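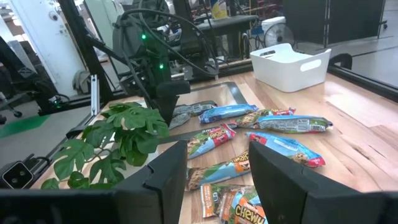
Stop rules for two-arm tabletop cells

gantry_left
Our site lead at Bimum wants one written rule for when the operator hits stop during tabletop sorting. The draft says to stop any time a gripper touches something other than the target item. I ran 26 episodes under it in October and stopped 10 of them, mostly for brushing leaves. Is anyone using something looser?

torque_off
We had the same wording at Endotik and dropped it. Operators started ignoring it by the second week. Now it's stop for a person inside the line, a snagged cable, or arm-to-arm contact. Everything else gets logged and the run continues.
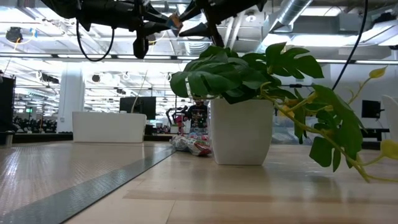

palletjack77
I'd keep the strict rule and fix the layout first. Most unwanted contact comes from props that are taller or wider than whoever wrote the task was thinking of. With that potted plant, the leaves are up by the gripper finger and a vine trails off to the right, so the arm needs a set approach side before anyone talks about tolerances. Write the clearance down: 100 mm from any prop you aren't picking, measured from the widest leaf and not the pot.

torque_off
100 mm is fine for a pot. With wrapped bars piled on each other you can't reach one without touching the next. The rule has to name the items it covers.

gantry_left
Fair. I could split it into "pick items" and "fixed props," with contact allowed in the first group only. The Echeverri checklist does something like that, but it says nothing about hands.

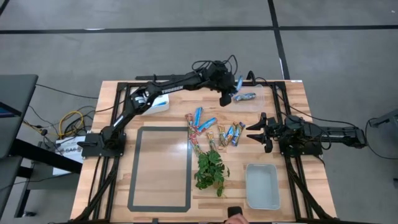 Hands are the part I want settled before the next batch. My draft says no reaching past the frame rail until both arms are parked and the operator has called it out loud.

drimalex_user
Parked isn't enough for me. Drives off, then reach. On our Drimalex cell that adds a few seconds per reset, and we've done 2,000 resets that way.

palletjack77
Agree with drives off. Still disagree on logging leaf contact and carrying on.

gantry_left
OK, drives off goes in. I'll post the revised sheet once the leaf clause is sorted.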